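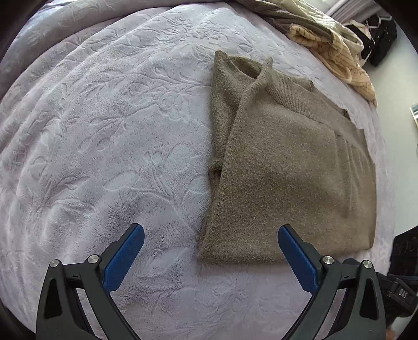

Figure 4. Knitted jumper, partly folded, on a plush blanket.

Section 4: Washing Knitwear and Blankets

Issued by Briltwood Domestic Appliances. Revised 23/09/2019. Applies to the Plaltarer and Ongart front-loading models.

4.1 Before the first wash

Check that the transit bolts have been removed (see Section 2) and that the water tap is fully open. Run one empty cotton cycle before any clothing is placed in the drum.

4.2 Knitwear

1. Read the care label. Items marked "hand wash only" may be washed on the Wool programme of the Ongart model. They must not be washed in the Plaltarer.
2. Turn the garment inside out and fasten any buttons.
3. Place it in the drum loosely. Do not fill the drum beyond the lower row of holes.
4. Pour liquid detergent for woollens into compartment II. Powder is not suitable.
5. Turn the dial to Wool and press Start. The spin speed is limited to 300 rpm and cannot be raised.
6. Remove the garment when the door lock releases. Dry it flat, away from direct heat.

Note: Fabric softener may be used with Wool, but not with Quick Wash.

4.3 Blankets and throws

1. Shake the blanket out of doors to remove loose fibres.
2. Wash it alone, on the Bedding programme.
3. If the drum stops and the display shows E4, the load is unbalanced. Switch off, wait for the door to release, spread the blanket evenly and start again.
4. Clean the pump filter afterwards. Plush and fleece fabrics shed freely during early washes.

CAUTION: Never wash electric blankets in this appliance.

CAUTION: The heating element is rated at 2000 W. Do not connect the appliance through an extension lead.

4.4 Drotska drying rack (optional)

The rack fits both models – it must be attached with the four screws supplied. Leave a gap of 200 mm between the rack and the wall.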